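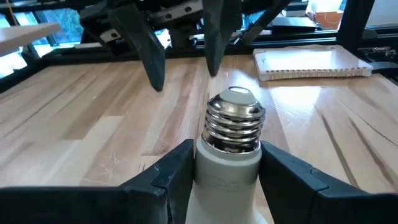 Bombilla blanca, con la base hacia arriba.

30 de noviembre de 2021

Llevo dos semanas escuchando el recopilatorio nuevo de Tutent y ya tengo una opinión más o menos formada. Es el segundo que saca el sello este año. El primero lo compré en digital y apenas lo volví a poner después del verano, así que con este no tenía grandes expectativas.

Son once temas y dura poco más de una hora. Abre Drellell con una pieza lenta, casi sin batería, que tarda tres minutos en arrancar. La primera vez la salté. Ahora es la que más escucho, sobre todo por el bajo, que entra muy tarde y se queda con todo el tema.

Lo de Undlow me convence menos. Tiene un buen sonido de sintetizador y una voz pasada por mucho eco, pero la melodía se parece demasiado a la de su maxi anterior. En directo puede que funcione mejor. En casa, con los altavoces pequeños, se hace largo.

La cara B del primer vinilo es la parte más bailable: cuatro cortes seguidos entre el italo y el house, todos a un tempo parecido. El último termina de golpe, con un corte seco que al principio tomé por un fallo del archivo. Lo comprobé con la copia física y es así.

Sobre la edición: vinilo doble, tirada de 339 copias, numeradas a mano. La mía es la 256. El prensado es correcto, aunque el segundo disco venía con algo de polvo y hubo que limpiarlo antes de ponerlo. La funda interior es de papel sin forrar, y por ese precio yo esperaba otra cosa. Ya he pedido un paquete de 100 fundas antiestáticas, que me hacían falta también para el resto de la estantería.

El código de descarga da acceso a los temas en WAV y a una mezcla continua que no está en el vinilo. La mezcla me gusta más que el disco por separado —el tema de Undlow, por ejemplo, queda reducido a la mitad y gana bastante—.

El sello anuncia para diciembre un maxi de Drellell con dos remezclas. Lo reservaré si los gastos de envío no vuelven a subir. Mientras tanto sigo pasando a digital los singles viejos; voy por la letra M y todavía queda una caja entera sin abrir.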